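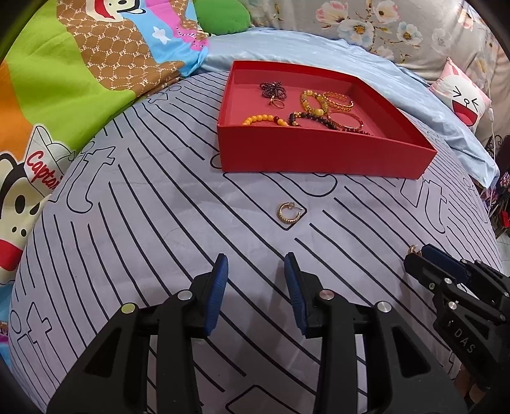

Chapter 6
When the Grip Is the Fault

Most accounts of robot failure begin with something large. An arm swings through a guard rail, a truck stops across a doorway, and a report is written. This chapter begins with an earring, and you may fairly ask whether that deserves a chapter. I think it does. Small faults are the ones that get counted as successes, and a fault that has been counted as a success is very hard to find again.

The case comes from Fellport, where a firm called Neluvo trained a sorting arm to pick up rings, bangles, bead bracelets and earrings and put each in a tray. The arm learned from people working hand-held grippers with two fingers and soft ribbed pads. Neluvo's launch paper claimed that the training had covered "every common household surface". Claims of this sort should be read slowly. Who decided which surfaces were common? How many of them were soft?

6.1 What was reported

The first trial ran to 152 picks. The company's own log marked all but a handful as good, and the arm was passed for use in April. The log, however, recorded a good pick whenever the fingers closed and the motor met resistance. It did not ask what they had closed on.

Wahyudi Ngui, an engineer brought in to look at a separate wiring complaint, watched the arm for a morning and began keeping his own tally on paper. Of 78 picks aimed at earrings, he wrote down a good many in which the fingers had pinched a fold of cloth, lifted it slightly and let go. The motor felt resistance. The log said "good".
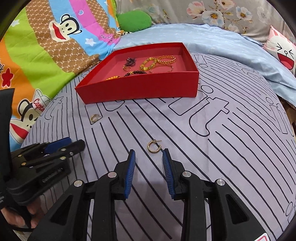 An earring on a bed sheet is an awkward target. The hoop is small, the post may point in any direction, and the surface beneath gives way when pressed. A person holding a gripper sees the cloth begin to rise and eases off without thinking about it. The arm had been given the finger positions from such attempts but no measure of the easing off. It copied the movement and missed the judgement.

6.2 The repair that was not one

Neluvo's answer was to close the fingers harder. A new setting, named Tusard after the test room, raised the closing force, and the number of dropped pieces fell. This was announced as a fix. I am not persuaded that it was one. A harder grip holds a fold of cloth just as firmly as it holds a hoop, and it bends thin posts. It is also less kind to a fingertip, which matters wherever people reach into the same tray.

The second change was better. A checking program, Sin, compared a view of the surface before the pick with one taken after it, and asked whether the piece had gone. Over 4000 further picks it found 77 that the old log would have passed. Even that figure needs care. Sin could tell that an earring had left the sheet. It could not tell whether the earring had reached the tray.

Keep three questions beside you as you read the rest of this chapter. What did the machine measure? What did the people in charge believe it measured? And who would have noticed the difference if Ngui had stayed with his wiring?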